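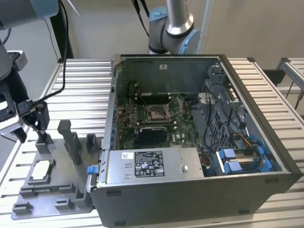
Okay, so I've been putting off the big tower for weeks and I finally got started on it, and since a few of you asked to hear how these old office machines get a second life, I'm going to ramble about it for a while. It's on its side with the panel off, which is how I like to work on anything this size, because then nothing hangs off the board while you're fussing with it. The socket is open and empty, lever up, so this is the stage where I get very quiet and move my coffee to another bench entirely.

Those little contacts are the part that still makes my palms sweat! I've bent exactly one in my life, years ago, on a board I'd paid real money for, and I spent a whole evening with a magnifier and a sewing needle trying to coax it back. (It did boot. It never saw all its memory again, poor thing.)

So my rule now is that nothing passes over an open socket. No screwdrivers, no sleeves, no handing things across. The two thin black cables looping over it are next on my list, and they'll get tucked off to the side before I go near a processor.

Can we talk about blue plastic for a minute? I love a case where the maker colored the bits you're meant to touch. There's a blue latch down by the power supply and blue handles on the drive carriers, and you can practically service the thing without a manual. Compare that with the Vurkar box I did in April, where every clip was black on black and I found the last one by swearing at it.

Drive carriers are the other thing I get sentimental about. You squeeze, you slide, you're done. I have a coffee can full of odd little drive screws from machines that made you take out four of them per drive, and two of those were always on the side you couldn't reach.

A few people wanted to know what it costs to do one of these up. My last one came to 145 dollars all in, and that was with a new drive, more memory, and a used processor from Funditz that arrived wrapped in what I believe was half a sweater. It was fine! They're lovely over there, they just pack like somebody's grandmother.

You can do it for a lot less if you're happy with the memory that's already in the machine. For email and homework and paying the gas bill, most people would be.

The graphics card is staying put for now. I know, I know, half of you are going to tell me to pull it first so I have more elbow room. I go back and forth on this. It's seated, it isn't in my way, and every time I pull a card "just for a second" I end up finding it three days later under the mail.

Cleaning, since it always comes up: soft brush, short bursts of air, and hold the fan blades still with a finger so they don't spin up. I do the honeycomb grille separately, because lint gets into those little holes and stays there like it's paying rent. An old toothbrush is perfect. Mine is purple and lives in the drawer with the thermal paste, and yes, I've labeled it, after one very close call.

Speaking of paste, I've switched to the Fikov stuff in the fat syringe and I'm happy with it. A blob like a small pea in the middle, set the cooler straight down, and tighten the screws a bit at a time, going corner to corner. Please don't spread it with your finger. I did that for 7 years and I'm not proud.

Somebody asked how long it takes. The first one I ever did ate up a weekend. These days it's an evening if the parts are all in the house, and around 17 days if I'm waiting on a cooler bracket from overseas and checking the tracking every morning before breakfast.

When it's finished, this one goes to the back office at Sầm, the noodle place on the corner, where the register computer takes so long to wake up that they've gone back to a paper pad at lunch. They've offered to pay me in broth. I accepted before they got to the end of the sentence.

Next up is the processor, then the cooler, then I'll sort out that tangle of orange and red and blue wires by the drives. I'll post again once I've got it closed up, and if you have a tower sitting in a closet and want to know whether it's worth the trouble, tell me the model and I'll have a look after supper.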